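Bench notes, 22/07/2026
Climow bimanual rig, finger comparison on the wooden blocks

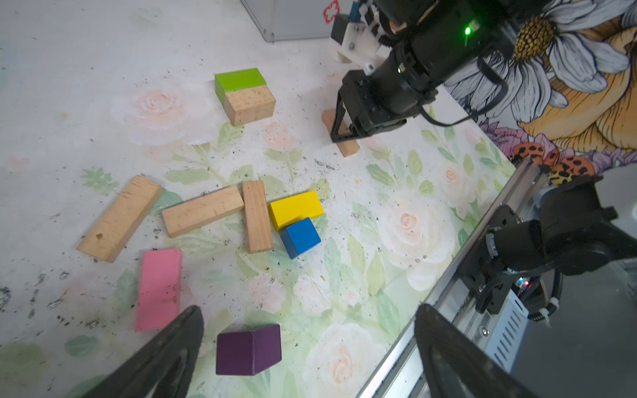 Obaidul Liyanage reckons we should stop blaming the fingers until the wrist camera mounts are sorted, as half of what we logged in March as slips were bad approaches. Fair point. I went back through those logs before starting and he's right about a good many of them. The jaw comes down off centre, one finger touches first, the block turns and the grip closes on a corner. That gets written up as a slip when the friction had nothing to do with it.

So today was fingers only, with the mounts left as they are and the approach set by hand each time.

Two sets compared:
Gollusmont fingers, as supplied
Rathnayake fingers, the softer ones with the longer pad

Controller settings the same for both. Closing current limit 700 mA, loop at 40 Hz, no force feedback. I'd like to try it with feedback on but the Drillico board drops its connection when both arms are polling, and I didn't want that mixed in with everything else.

Gollusmont first. Good on the cubes, square or tilted, and they come off cleanly on release. Trouble with the long pieces lying flat. If the grip is anywhere near the end, the other end droops and the piece pivots in the jaw. Closing harder helps a bit, then the current limit trips and the arm lets go.

Rathnayake next. Much better on the long pieces, hardly any pivot. Worse in a cluster. The pads are thick and the jaw has to open wider to clear, so with the yellow block and the blue cube sitting against each other there's no way in without shoving one of them. I tried coming in at an angle and pushed the whole group along the table. Release is also slow, the pad hangs on to bare wood for a moment after the jaw opens.

Camera view from the wrist: both fingertips show at the bottom of the picture, which is what we want for judging the gap. The dark purple cube between the tips is a handy check. If it looks centred but the left finger touches first, the mount is out. It did, most times. That backs up Obaidul's argument and I've told him so.

The detector is less happy. It finds the painted blocks without fuss and loses the plain ones when they touch, calling two long pieces one object. It also gave me a box on the ladybugs on the wall twice before I cropped the top right out. The rose print on the table hasn't fooled it so far. Crop is saved in the shared config under entry 429, please don't overwrite it.

Efthymia Sotiropoulos wants to know if we can run mixed, Gollusmont on one arm and Rathnayake on the other. Mechanically yes. The planner assumes the same opening width on both sides, so it would need a separate value per arm. Small change, but I'd want it tested at low speed with the arms well apart.

Still to do:
Shim the wrist mount and redo the centring check
Wipe the table, there are specks on the pink block and I don't want grit in the soft pads
Repeat the long pieces with the grip marked at mid-length
Ask Drillico about the polling fault — second time of asking

Gollusmont set is back in its tray. Rathnayake set stays on until the repeat is done.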